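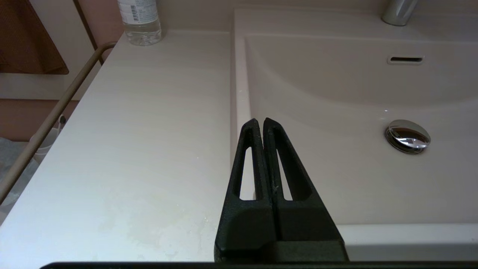

Fig. 3: By the sink

Guides > Medve Field Receiver > Setting up > Receiving alerts near the line of contact

Welcome back, and thank you for getting this far! By now your Medve should be charged and switched on, so we can move on to the part most people bought it for: getting shelling and evacuation warnings from the Karkard district while you are working or living close to the fighting. Set aside a quiet quarter of an hour for it, and do it before you travel if you possibly can.

1. Hold the side button for 5 seconds, until the screen shows the word READY.
2. Turn the dial to channel 21. This carries the warnings for Karkard town and the villages along the Rastar road.
3. Open Area and choose your nearest settlement. If yours isn't listed (some of the smaller hamlets east of Clallovberg are still missing, I'm afraid), pick the next one towards the front.
4. Set Distance to 50 km. You can bring it down later, once you have a feel for how many alerts come through on an ordinary day.
5. Press Test and wait. The tone normally arrives in about 3 minutes, though it can take longer when the network is busy.

Note: The channel list was last changed on Apr 10, 2018, when the Rastar transmitter was moved. If your receiver still offers the old list, go back to Updates and load the new one first.

CAUTION: A silent receiver does not mean the road is safe. Transmitters lose power and ceasefires are broken without warning, so please check with the checkpoint or the local authorities before you set off, and check again before you come home.

CAUTION: Never leave the receiver transmitting its position. Position sharing is off when it leaves us, and we'd ask you to keep it that way.

Our thanks to Sinéad Ó Néill and Miklós Csonka for their patient corrections to steps 3 and 4.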